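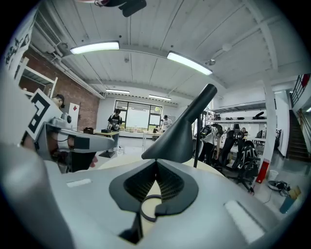 ## 4. Placing and connecting the Mulora tank

This section is for the Mulora 3000 in the garden version, with the Flaster leaf filter. If you have the underground version, go to section 7. Please read the whole section once before you begin. Two adults are needed for steps 3 to 6 of 4.2.

### 4.1 Preparing the base

The tank holds 3000 liters. When it is full, it weighs more than three metric tons, and a weak base will sink on one side. Wooden decks, loose gravel and fresh soil are not permitted as a base.

1. Choose a place near the downspout, in shade if possible. Keep a free space of 30 cm between the tank and any wall.
2. Mark a circle on the ground. The outer diameter of the tank is 1848 mm, and the base must be wider than the tank on all sides.
3. Remove grass, roots and stones inside the circle.
4. Pour a concrete slab, or lay full-size paving slabs on compacted crushed stone. Follow the drying time given by the maker of the concrete.
5. Check the base with a long spirit level in both directions. Correct it now – after filling it is not possible.
6. Sweep the surface. One small stone under the floor of the tank can press a hole into it.

> **Caution:** Do not place the tank above a septic tank, a cellar window well or a buried gas line. If you don't know where your lines are, ask your utility company before you dig.

### 4.2 Setting up the tank

1. Take the parts bag out of the tank. It is fixed inside the lid with tape. Compare the contents with the list on page 2.
2. Look at the tank from all sides. Small scratches from transport are normal. Cracks are not, and a cracked tank must not be filled.
3. Lay the tank on its side on a blanket and roll it to the base. Do not drag it.
4. Raise the tank slowly. One person lifts and the other person holds the lower edge so that it cannot slip.
5. Turn the tank until the outlet thread points to the side where you want the faucet.
6. Move it to the center of the base.
7. Put the lid on and close the child lock. You should hear two clicks.

> **Warning:** Children can drown in a tank, also when there is only little water in it. The lid must be locked whenever you are not working at the opening. Never climb into the tank.

**Note:** An empty tank can be moved by strong wind. If you cannot fill it on the same day, put in 344 liters of tap water. This brings the level to the first molded ring.

### 4.3 Fitting the faucet

1. Clean the outlet thread with a dry cloth.
2. Put the flat rubber washer on the faucet. The smooth side of the washer goes toward the tank.
3. Screw in the faucet by hand until the washer touches.
4. Tighten it another half turn with a wrench. Use no thread tape on this connection.
5. Close the faucet.

If the faucet is not upright after step 4, you may turn it a little further, but never back. A washer which was turned back will often leak, and you have to begin again with the spare one from the parts bag.

### 4.4 Connecting the downspout

You need a fine saw, a file and the Flaster filter with its two sleeves. Do this work in dry weather.

1. Hold the filter against the downspout and mark the upper and lower cut. The outlet of the filter must be higher than the inlet of the tank.
2. Cut the pipe at both marks and file the edges smooth.
3. Push one sleeve over each end of the pipe.
4. Set the filter in the gap and slide the sleeves over it.
5. Connect the hose to the filter and to the tank inlet. It must slope down to the tank over the full length, with no low point in the middle.
6. Connect the overflow hose and lead it away from the house.

> **Caution:** Metal downspouts have sharp edges after cutting. Wear gloves.

### 4.5 First filling

1. Set the filter lever to TANK.
2. After the first rain, look at the faucet, the inlet and the overflow. A drop which hangs at the faucet and does not grow can be wiped off. If it comes back, tighten the faucet by one eighth of a turn.
3. Let the first water run out through the faucet until it is clear.
4. Write the date of the first filling on the card in the back of this manual. Evside asks for it if you make a warranty claim.

**Note:** The water is for the garden only. Do not drink it, and do not connect the tank to the water pipes of the house.

### 4.6 Before frost

Set the lever to DRAIN and empty the tank before the first night with frost. Leave the faucet open until spring. In regions where frost does not come before January, you may keep the tank in use until then – but watch the forecast, and take the hose off early.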